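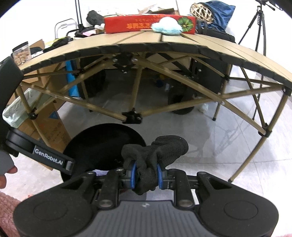 One black knit sock in the gripper, folding table behind.

To: Jimdale home automation list
Subject: Re: Can any of them do laundry yet?
July 2022

> I went through the Clellis report again. 948 tries at picking up
> one garment, and they call the job solved. Does anyone here have
> a machine at home that will put away a load of wash without help?
> If not, I'd like to know which part is holding things up.

No, not at home, and I haven't seen one in a shop either.

Picking up is the part that is close. Two soft fingertips will hold a sock well enough. The trouble is what you have afterward. A bunched sock has no front or back that a camera can find, and a black one is worse - the folds all look the same. Finding the cuff, turning it right side out and matching it to its mate are three separate jobs, and the Clellis report covers none of them.

The Stovano people have 3202 recorded runs by hand and only 269 of them go as far as a finished pair. I would trust those 269 more than the rest put together.

Shop work is further along. Our parts sorter has run since February with 2 stops, but every part in it is stiff and comes in the same tray.

If you want to spend money now, buy the Yu arm for moving bins and keep folding by hand. I can send the settings we use for the bins.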